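2022-01-19
Notebook, room at Vetatstead
Topic: drying of the clay test tiles, second batch

I write this entry for myself and for whoever takes the next batch, so please excuse that some parts are long.

What we want to know

The first batch in July came out warped at the corners. At that time we thought the clay was the problem and we changed from Dixit to Drudar. Now I am less sure. The tiles from the new clay also lift at the corners when they dry fast on one side. So for this batch I keep the clay the same and change only the cover.

Setup

I made 18 tiles from one block of Drudar clay, rolled between the same two wood strips, and cut them with the metal template. Half of them dry open on the shelf. The other half dry under a sheet of thin plastic with the edges tucked in. All tiles lie on plaster board, and I turn them once a day. The board for the open tiles is the older one, with the chip on its corner. I don't think it matters, but I write it down.

The total weight at the start was 2544 g, including both boards. I should have weighed the boards alone first. I will do it at the end, when they are dry again, and subtract.

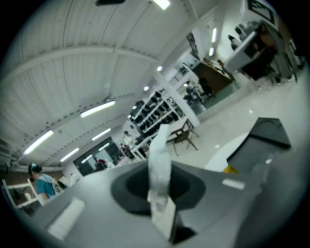
Turning the tiles

Please use both hands and a second board. Lay the second board on top, hold the two together and flip everything in one movement. If you lift a soft tile by one edge it will remember this, and it will bend back to that shape later in the kiln, even when it looks flat on the shelf. I lost 2 tiles in this way in the first batch and I blamed the clay for it.

For the covered tiles, shake the drops off the plastic before you put it back. A drop that falls on the tile makes a soft place and afterwards a small pit.

Observations until now

The open tiles are already lighter in color along the edges and dark in the middle. On the side near the door the light border is wider. I put a ruler across the tiles and on that side I can see a gap under the corners. The covered tiles have the same color everywhere and lie flat, but they are so slow that I can still press a fingernail into them.

The Plilto glaze bucket has settled hard again. I stirred it and passed it through the sieve, and there were many lumps – somebody left the lid half open, maybe it was me. 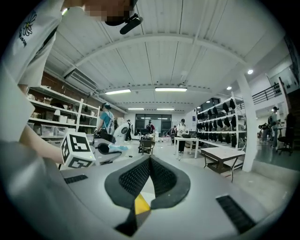
I also tried to move the shelf away from the door, but it is screwed to the wall and the screws are painted over. For now I hung a cloth on the door side. This changes the conditions in the middle of the test, I know. I marked the tiles that were nearest to the door with a scratch on the back, so we can look at them separately.

Humidity meter on the shelf shows 40 percent. The one on the window shows less, but its battery is weak and I would not trust it.

To do

Buy a battery for the window meter.
Find the second metal template, it was in the drawer with the ribs.
Weigh the empty boards.
Ask if the kiln is free before we load. If it is not, the covered tiles can stay under plastic, and the open ones should go in a closed box.

Next entry when the covered tiles are hard enough to stand on their edge.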